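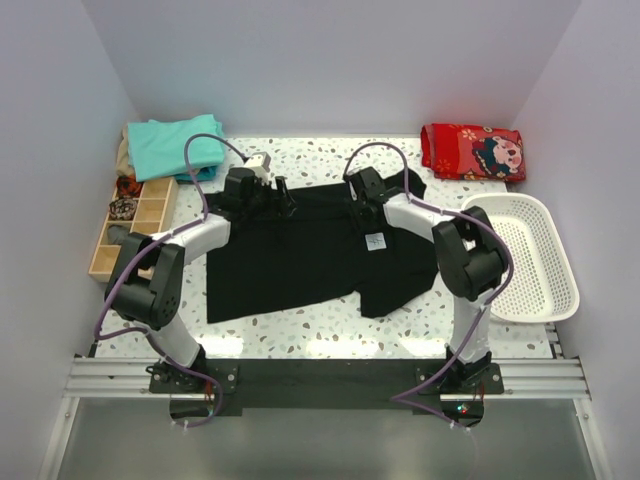
Burgi Wallner
Information Security Officer, Markstead Group

Supplier Payment Fraud: Revised Procedure for Bank Detail Changes

The Information Security Office has completed its review of an attempted payment fraud directed at the Butlow office in August. No funds were lost and no customer records were exposed. The review did identify weaknesses in the way changes to supplier bank details are handled, and the procedure set out in this item replaces the earlier guidance for all offices.

The attempt began with the compromise of a mailbox at Wyss, a packaging supplier to the group. An unknown party obtained the password of a sales employee there, signed in to the mailbox, and created a forwarding rule that copied every message containing the word "invoice" to an outside address. The rule had been in place for 40 days when it was discovered. During that period the intruder was able to read genuine correspondence between Wyss and our accounts payable team, including order references and the names of approving managers.

The fraudulent message itself was sent from a newly registered domain that differed from the supplier's own by one letter. It quoted an earlier exchange in full and asked that future payments be sent to a new account. The attached letter carried the correct logo and a correct order reference. Because the message contained no malicious link or file, it was delivered by the mail filter as ordinary business correspondence.

An accounts payable clerk in Butlow telephoned the supplier on the number held in our own records before entering the change, and the supplier confirmed that no such request had been made. The clerk reported the message to the service desk within the hour. Mail administrators then searched all group mailboxes and found 3 further messages from the same domain, none of which had been answered. The domain has been blocked and reported to its registrar.

The following procedure now applies.

Any request to change bank details must be confirmed by telephone, using the number stored in the supplier master file. Numbers given in the request, in its attachments, or in the sender's signature must not be used. If the stored number no longer works, the request is to be passed to Procurement, and the existing details remain in force until Procurement has completed its own check.

Each change must be approved by a second employee who did not receive the original request. The name of the person spoken to and the time of the call are to be entered in the notes field of the supplier record. The first payment to a changed account will be held for 8 working hours before release.

Requests described as urgent or confidential are subject to the same steps. Managers are asked not to grant exceptions, including at month end.

Two technical measures accompany the procedure. Automatic forwarding to outside addresses has been disabled on all group mailboxes. Employees with a business need for forwarding may apply through the service desk, with the written consent of their department head. In addition, messages from domains that closely resemble those of our 300 most active suppliers will carry a yellow banner. The banner is a prompt for closer reading, and its absence should not be taken as proof that a message is genuine.

The Sandora office will move to the new supplier record form later than the other sites, as its accounting system is being replaced. Until then, staff in Sandora should record confirmation calls on the paper form available from the finance office.

Employees who receive a suspicious message should use the Report button in the mail program and leave the message in place. Please do not forward it to colleagues. Anyone who has already replied, or has entered a password on an unfamiliar page, should telephone the service desk at once. Prompt reports of this kind will not lead to disciplinary action.

Questions about the procedure may be addressed to the Information Security Office in Markstead.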